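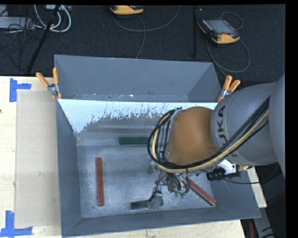
Informe de avance – Línea de picking de piezas a granel
Destinatario: Myrto Andreadis, dirección de inversiones, Nurora
Elabora: Rhodri Meredith, ingeniería de automatización
Fecha: 14/5/20

1. Estado general

La célula de ensayo está operativa con el brazo KUKA y la pinza de dedos metálicos. El cajón de chapa sigue fijado con pinzas de resorte de mango naranja, y los ensayos se hacen con barras de sección rectangular en dos colores, rojizo y verde oscuro. El brazo y sus consolas no se imputan a esta partida, que cubre únicamente utillaje, mesa, cableado, visión y repuestos.

De las actividades previstas para el periodo quedan cerradas la integración de la pinza y la definición del juego de piezas. La comparación de cámaras sigue abierta. La compra de la mesa definitiva se ha aplazado al siguiente tramo, por los motivos que se exponen en el punto 3.

2. Ensayos realizados

Se ejecutaron 774 intentos de extracción con piezas en posición libre dentro del cajón. En 41 de ellos el programa detuvo el ciclo antes de cerrar la pinza al detectar riesgo de contacto con la pared. La mayor parte de esas paradas corresponde a barras situadas cerca de la pared y en paralelo a ella, donde el dedo exterior no dispone de holgura suficiente. El caso se repite con ambos colores, por lo que se descarta un problema de segmentación.

El fondo galvanizado y la cara reflectante del interior del cajón introducen ruido en la medida de profundidad. Themis Chrysikopoulos ha propuesto dos alternativas: recubrir el interior con pintura mate o sustituir el sensor actual por uno con mejor respuesta sobre metal. La primera es claramente más barata, pero en planta los cajones circulan sin recubrir y el resultado no sería trasladable. Se recomienda mantener la chapa desnuda y resolver el problema en el lado del sensor.

3. Compras y previsión

3.1 Fijación del cajón. La sujeción con pinzas de resorte es válida para ensayo. Para la fase siguiente se solicita un marco atornillado con topes regulables. Pintér ha presentado oferta por 4 unidades, con plazo de entrega posterior al cierre del trimestre. Omon ofrece un modelo equivalente sin topes, que obligaría a mecanizarlos en taller. Se propone adjudicar a Pintér.

3.2 Mesa. La mesa actual, de tablero de madera, no está dimensionada para el marco atornillado. Pedir ambos elementos por separado supone taladrar dos veces, de modo que la mesa se tramitará junto con el marco. El importe previsto en la solicitud inicial se mantiene.

3.3 Mazo de cables. El mazo exterior forma un bucle amplio alrededor de la muñeca y condiciona los ángulos de aproximación al fondo del cajón. Lambros Michailidis ha limitado por software el giro del último eje, solución provisional que reduce el número de poses disponibles. Se solicita una guía con retracción y un juego de mangueras de repuesto. Hay tres ofertas recibidas y ninguna supera el umbral de contratación directa.

3.4 Dedos de pinza. Se prevé un segundo juego con perfil más estrecho, para las piezas pegadas a la pared. El diseño está terminado y el taller de Gongate puede fabricarlo. El coste es de 200 euros por juego, material incluido. Se piden dos juegos – uno para montaje y otro de reserva.

3.5 Sensor. Pendiente. No se solicitará importe hasta disponer de la comparación completa. Danai Stefanou coordina el préstamo de las dos unidades candidatas.

4. Desviaciones

El gasto comprometido está por debajo de lo planificado debido al aplazamiento de la mesa. Se pide autorización para trasladar el remanente al tramo siguiente sin modificar el total concedido. No se prevén desviaciones en horas de personal.

El riesgo principal es el plazo del marco. Si la entrega se retrasa más de un mes, los ensayos de repetibilidad se iniciarían con la fijación actual y habría que repetir la calibración tras el cambio.

5. Próximos pasos

Adjudicación del marco y pedido conjunto de la mesa (Meredith).
Fabricación y montaje de los dedos estrechos (Michailidis).
Comparación de sensores sobre chapa sin recubrir (Chrysikopoulos, Stefanou).
Repetición de la serie de extracción con el mismo juego de barras.
Entrega del informe final en diciembre, con la relación completa de facturas.

Se solicita respuesta sobre los puntos 3.1, 3.3 y 4 antes de la emisión de los pedidos.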